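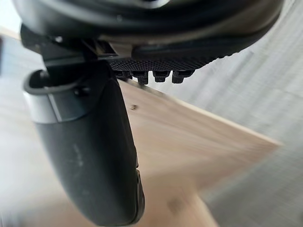
Dillero tea tins, new label every September: good idea or waste?

birnar_fan
Hello all. I am following packaging design as a hobby only, so please forgive if my words are not the professional ones. I bought the new Dillero smoked tea last week and I want to ask your opinion about the label.

For those who do not know it, Dillero makes one smoked tea per year, and every September the tin gets a completely new label. The only thing that stays is the small heron on the lid. This year there were 1,622 tins, and the number is stamped by hand on the bottom. The label is by Flynn Trevaskis, who also did the Cullinane honey jars.

My problem is the type. The name of the tea is set so thin, in pale gray on cream, that my mother could not read it in the kitchen. The paper is beautiful, I must say. But is it correct to make a label which the customer cannot read?

kernpair
It's a collector's tin. The people buying it know what's inside. I think the thin type is the best part, it makes the heron look heavier.

oatpaper
Disagree with kernpair. I have 7 of these tins on a shelf and this is the first one where I have to turn it to the light. The one with the dark green band was much stronger and it was just as quiet.

birnar_fan
Thank you both. I remember the green band, it was my favorite also. May I ask if somebody knows whether the paper is the same as then? To my fingers it feels softer now.
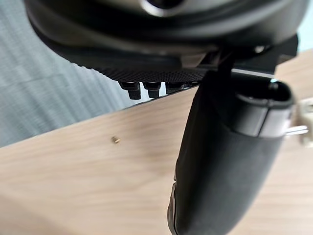
Packaging > Paper and print

hestow_press
Moved this here as we are now talking about paper.

Different stock. The green one was a coated sheet, you can tell by how the edges stayed white. The new one is uncoated cotton, and gray ink sinks into it. On screen that gray was probably fine. On cotton it goes down almost two steps. I would have asked for a darker mix before the full run.

kernpair
Or the designer saw the proof and liked it. We don't know that it's a mistake.

hestow_press
True, we don't. I still would have asked.

birnar_fan
This explains much, thank you. I did not know that the paper can change the color in such a strong way. I compared with the Cullinane jar, which has the same kind of thin letters, but in dark brown, and there I have no difficulty at all. So perhaps I do not dislike the letters, I dislike only the gray.

oatpaper
The Cullinane jar is also twice the size. Give those letters a tin that small and you'd complain about them too.

birnar_fan
It is possible. I measured now with my ruler: the small letters on the tin are 2 mm high. On the jar they are bigger, you are right.

My other question is about the yearly change itself. A friend told me that a brand should keep one face, otherwise people forget it. I am not sure I agree. I look forward to the new tin for many weeks.

kernpair
Your friend would be right for soap. For something you buy once a year the change is the whole fun.

oatpaper
I'd like them to keep a bit more than the heron. The side panel used to have the harvest note in the same place each time, and now it has moved under the tin, next to the number. I only found it when the tin was empty.

birnar_fan
Oh! I did not see the harvest note. I go to look now.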